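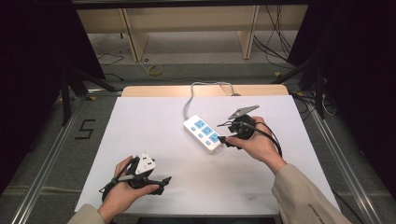 Trarnurow Finish Second Album, Jumano, and Set October Release

Trarnurow have finished their second album. It is called Jumano, it has nine songs, and Rollesach will put it out in October on vinyl, cassette, and the usual streaming services. The first single, "Lower Field," went up this morning.

The band recorded most of the album at Madigan, the converted feed store where they have rehearsed since before the first record. Etornam Nartey sings and plays guitar, Dymphna Ní Mhurchú plays bass, and Gobnait Egan plays drums. Jarlath Nic Giolla engineered and mixed it, and also plays the pump organ heard on three songs.

The vinyl is limited to 1000 copies. Rollesach says over 159 of those were spoken for by mailing list subscribers before the public preorder opened. The cassette has the same songs in a different order, with side B starting on "Tin Roof, Again" in place of "Marrow." Egan asked for that change and the others went along with it.

"Lower Field" runs a little under five minutes. It opens with bass and a brushed snare, and the guitar stays out until the second verse. Fans of the first album will notice how much quieter Nartey sings on this one. He wrote the words in his sister's kitchen over a winter when he was between apartments, and he kept the volume down so he wouldn't wake her kids. By the time the band got to Madigan he had gotten used to singing that way and didn't want to go back.

The rest of the record is louder than the single suggests. "Marrow" and "Ask the Driver" are both fast, with Ní Mhurchú's bass run through a guitar amp that had been in storage at Madigan for years. "Ask the Driver" has been in the live set for a while under the name "Bus Song," and a rough recording of it has been passed around online. The album version drops the long ending and adds a second vocal by Ní Mhurchú, her first lead part on a Trarnurow release.

The album was delayed once. A first set of sessions produced six songs, and the band threw out four of them. The two they kept, "Lower Field" and "Saltbox," were left almost as they were. Nic Giolla had been hired only for the mix at that stage. When the band went back in to start over, he stayed on for the whole thing. Those second sessions took 40 days, spread out between jobs and one short run of shows opening for other bands.

Most of the songs were tracked live with the three members in one room and no click. Vocals and organ went on afterward. Nic Giolla mixed at home, sent the band a version of each song at night, and collected their notes the next day. Egan's notes were mostly about the cymbals being too loud. They are lower now than they were on the debut.

There is no title track. Nartey took the word Jumano from a hand-painted sign he used to pass on the way to school, on a building that was torn down years ago. He never found out what had been inside it. The cover is a drawing by Egan, done in pencil and printed in one color on gray card. A lyric sheet comes with the vinyl.

Trarnurow will play two release shows at Madigan, one early and one late on the same night. The early set is all ages and starts at 6 p.m. The late set starts at 9:30. Both will include the new album played through, followed by a few older songs, and Nic Giolla will join on organ. Tickets are sold separately for each set, and the label asks people to pick one so that more of the mailing list can get in. A longer tour is being booked for the winter, with dates to come.

Anyone who ordered the debut from the band directly can use the same login for the new preorder. Orders that include both the vinyl and the cassette ship together. Rollesach has also repressed the debut on black vinyl, without the poster that came with the first run. The label is not planning a CD of either album.

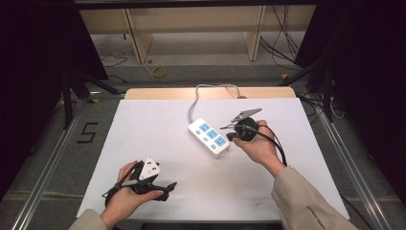 Philomena Fahy was glad about the repress but wished the label had kept the poster. In a comment under the announcement she wrote that she had played her first copy until side A was "basically a campfire," and that "Lower Field" was the best thing the band had done. She also asked whether the four dropped songs would ever come out.

Rollesach replied that there were no plans to release them. One of the four has been played live since, with new words, and may turn up on a later single. The other three exist only as rough mixes.

The band's first album was recorded in a week and sold mostly at shows. It did well enough on college radio to get them onto Rollesach, which picked it up for a wider release a few months later. Jumano is their first record made with the label involved from the start, though Nartey has said the label heard nothing until the mixes were done.

Jumano track list:

1. Marrow
2. Lower Field
3. Ask the Driver
4. Saltbox
5. Half a Mile of Fence
6. Tin Roof, Again
7. Dymphna's Waltz
8. Cold Spoon
9. The Last Good Chair

Trarnurow are Etornam Nartey (vocals, guitar), Dymphna Ní Mhurchú (bass, vocals), and Gobnait Egan (drums). Recorded and mixed by Jarlath Nic Giolla. "Lower Field" is streaming now, and preorders are open through the Rollesach store.

2 comments | 40 shares

Related
Rollesach Adds Four Releases to Fall Schedule
Listen: Trarnurow, "Saltbox" (Live at Madigan)
Cassette Roundup: Tapes We Played This Month
All-Ages Shows Return to Madigan

Contact | Submit Music | Advertise | Privacy
© All rights reserved. Words belong to their writers and songs to the bands.
Back to top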